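Drawer Sense: do you need the organiser set?

April 17, 2023

Three readers have now written in to ask what we think of the Doltine drawer system, and a fourth forwarded us the leaflet with "surely not" written across the top in biro. So I bought one with my own money and lived with it from November until the weekend just gone.

For anyone who has missed the leaflet, Doltine sells a boxed set of clear trays, dividers and labels that is supposed to turn a household junk drawer into what they call a "zoned storage surface". The full set is $149. There is a smaller set with fewer dividers, but the shop at Brirkier didn't stock it and the woman at the counter said she had never seen one come in. Postage from the company's own site adds more again if you live anywhere outside a capital city, and most of you do.

The claim on the box is that a sorted drawer saves the average family 6 hours a month. I wrote to ask where that came from. The reply thanked me for my interest in organised living and offered me a discount code. I wrote again and got the same reply with a different code. I have had two months to think about it and I still can't come up with a way to lose 6 hours a month in a drawer. I lose my keys, but they are never in the drawer. I lose my glasses, and they are on my head.

Setting up took an afternoon. The dividers are meant to click into grooves along the side of the tray, and most of them do, but two of mine were slightly long and had to be persuaded. The instructions tell you to empty the drawer, sort everything by "frequency of touch" and then assign each group a colour. I have a neighbour who did this faithfully with her set and ended up with a whole zone for birthday candles. I sorted mine by what fitted where, and I can't say I noticed any ill effects.

The trays themselves are fine. They wipe clean. They are a bit shallow, so a roll of packing tape stands proud and catches the drawer when you shut it, and you have to reach in with a ruler to free it. The labels are poor. By the end of summer half of them had curled off, and the one that said BATTERIES had moved itself onto the scissors. If you live somewhere humid I would skip the labels and use a marker.

Did it stay tidy? For a while. In the first few weeks everybody in the house put things back in their places, mostly for the pleasure of seeing the thing look like the leaflet. By the new year the front zone had takeaway menus in it, and by February the middle zone had a bit of everything, including a door handle we don't have a door for. The back zone is still perfect. It holds spare fuses, and we have not needed a fuse.

I also tried the cheaper competitor from Emis, which is one deep plastic tub with a lid and no zones at all. It cost a fraction of the price. You throw everything in and dig. I expected to hate it and I didn't, though small things do sink to the bottom, and you have to be willing to tip it out on the bench now and then.
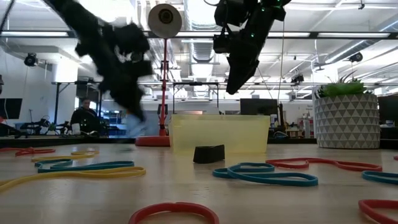 Small, springy, tangly things are where I part ways with the whole divided-tray idea. Pegs, string, bread ties and hair elastics don't care what zone they are in, and the more compartments you give them the more compartments they get into. Rubber bands are the worst of the lot. Big ones in three colours, strewn over a table with a plain see-through yellow bin sitting among them, want the bin and nothing more. Doltine would have you split those three ways, with a divider between each and a label on the front, and I would like to know who in your house is going to go looking for a rubber band by colour.

The other thing the leaflet doesn't mention is that the trays only come in one width. My kitchen drawer is 414 millimetres across on the inside, and there is a gap down the right-hand side that a pencil falls into every time. You can buy a filler strip. I did not buy the filler strip. A folded tea towel does the job and can be used as a tea towel afterwards.

A reader asked whether the trays go in the dishwasher. The box says yes, top rack. I put one through and it came out the same shape it went in, so no complaints there.

So would I buy it again? No, and I would think hard before letting anyone buy it for me. If you have a large, deep drawer, a patient household and $149 you weren't going to spend on something else, you may well enjoy the afternoon. Otherwise, have a look at what you already throw out. Shoebox lids are free, margarine tubs are free, and neither has ever sent me a discount code.

Next issue: the Choo folding clothes airer, which has already folded once without being asked. If you own one and have had better luck, or worse, send a few lines to the usual address before the end of the month. Please tell us how long you have had it and whether you dry sheets on it.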